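Engebretsen opens its practice table to remote drivers

Anyone in Bumley with a spare half hour can now teach a robot to tidy up, and you don't have to leave your kitchen to do it. Engebretsen switched on its remote teaching desk at 10 am, and by lunchtime people were already queuing for a second turn.

The idea is lovely and simple. You sign in, take hold of a small hand controller (or borrow one from the library counter, if you haven't got your own) and steer a robot arm around a computer-made tabletop. The software, called Dristent, records every move: how you came in towards the object, where you slowed down, when you let go. A learning program then studies the recordings and tries to copy the job by itself.

Jobs come up as a single line of text. Put the can on the black plate. Move the banana to the bowl. Pick up the puzzle cube and drop it in the yellow basket. They sound like nothing at all until you try one with a hand that isn't yours — my first go at the cube took so long that the session timed out, and I came away grinning anyway.

Engebretsen is asking for 1000 good recordings of each job before the training proper begins. The trial round, run with staff and their families over the winter, brought in 1757 altogether, and 400 of those were set aside for testing and won't be used for teaching.

"We don't want perfect driving," says Clementina Simões, who looks after the desk. "If you miss the can and have to come back for it, please carry on and finish. The program has to see how a person gets out of trouble. Some of our most useful recordings are a bit of a mess."

Her colleague Trygve Strömberg built the table itself, right down to the pegboard top and the shine on the plates. He moves things about between sessions so that drivers can't fall into a habit. Shiny dishes were his own request. He wants the program to cope with bright reflections from the start, and he has spent many happy evenings on the black plate in particular.

There's a real arm as well, at the Clevance workshop, and that's where the best of the learned moves will be tried out later on. Simões hopes to have it picking up its first objects in front of visitors in January. Before then the workshop is running drop-in sessions where you can hold the arm and guide it through a job by hand, and after an hour on the remote desk it feels wonderfully direct. Several of us had a go at both and couldn't agree on which was easier. I'd still say by hand, although the remote desk is the one I keep going back to!

New drivers get five minutes of free play before the first job appears. Use all five. The controls for turning the wrist take some getting used to, and the cube will show you why.
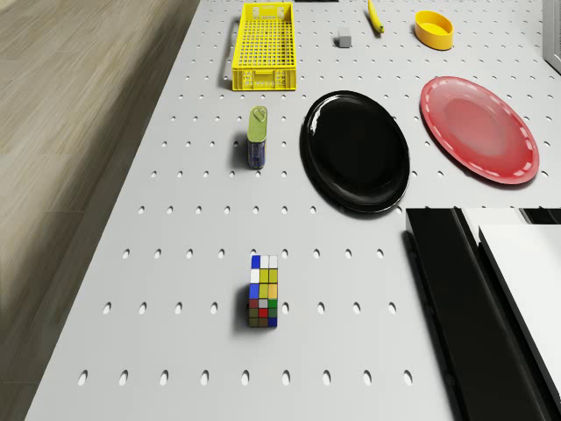 Words: Bumley newsdesk
Filed under: Technology, Local

Remote sessions last half an hour and can be booked through the Engebretsen site. Drop-ins at Clevance need no booking.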